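**Brurnby Room Project, section 3: Packing small things**

Sadao Noguchi, 13 Jul 2025

Our course text says one open box per room beats sorting by type. I doubted it in June and I still do. Tissues and paper towel are easy, and any box will take them.

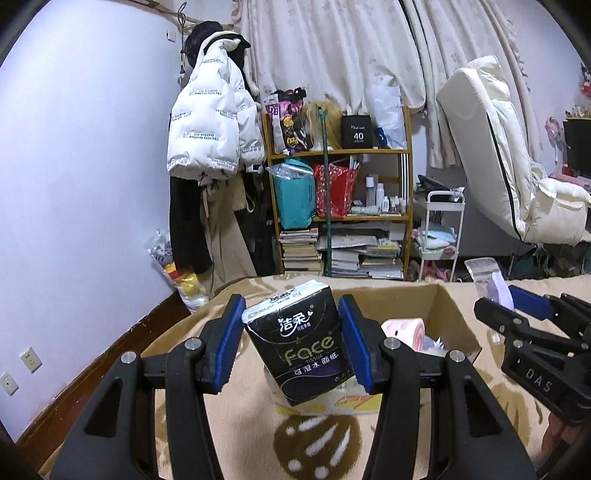 The shelves are harder. Books and magazines were stacked on the floor as well as the bottom tier, and the text treats them as one item. Zip bags helped with soft pieces, though I can't show they saved space.

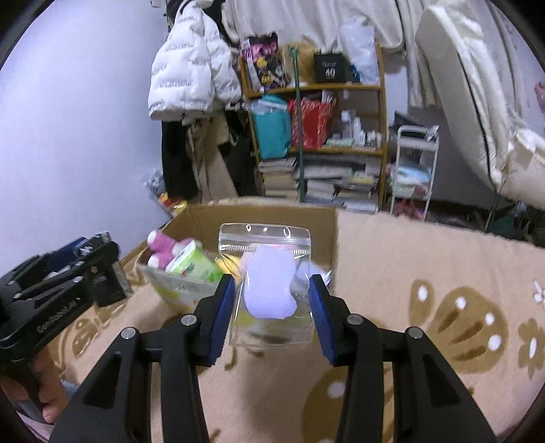
My log has 42 entries, and 23 say "misc." A label like that won't help anyone unpack. I'd want a second room before trusting the method.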